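De: Rosario Donati
Para: lista Cocina comunitaria Beltrán
Fecha: 30/09/2025
Asunto: Re: Mermelada de membrillo, se me queda líquida

Abundio Ocampo escribió:
> Hice dos tandas con la receta de la lista y ninguna cuajó. Puse 800 g
> de azúcar por kilo de fruta y la tuve 35 minutos al fuego. El membrillo
> era del puesto de Lanwood, muy maduro. ¿Le echo más azúcar o la
> vuelvo a cocer?

Hola, Abundio:

Más azúcar no. Con 800 g vas bien. Lo que falla es la fruta: el membrillo muy maduro tiene menos pectina que el que todavía está algo verde. Para la próxima, mezcla de los dos y guarda los corazones y las pepitas. Se atan en una gasa y se cuecen con la pulpa desde el principio.

La que ya tienes se puede recuperar. Vuelve a ponerla en una olla ancha, con el zumo de un limón, a fuego medio y sin tapa. Hay que remover casi todo el rato y pasar por el fondo, que es donde se agarra. Yo dejé la cuchara de madera hace años, porque coge el sabor del sofrito, y uso una espátula.

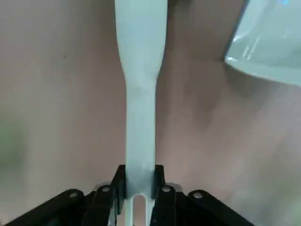

Espátula blanca de plástico, de mango largo y con ranura en el extremo.

Para saber cuándo parar, mete un platito en el congelador antes de empezar. Echas una gota, esperas un minuto y la empujas con el dedo. Si se arruga, está. Geeta Nigam lo hace con termómetro y apaga a 104 grados, pero a mí el platito me sale igual de bien.

Los tarros, hervidos y llenos hasta arriba con la mermelada todavía caliente. Los míos del año pasado duraron hasta enero.

Si alguien quiere membrillos verdes, me quedan 19 kilos en el garaje. Escribidme fuera de la lista.

Un saludo,
Rosario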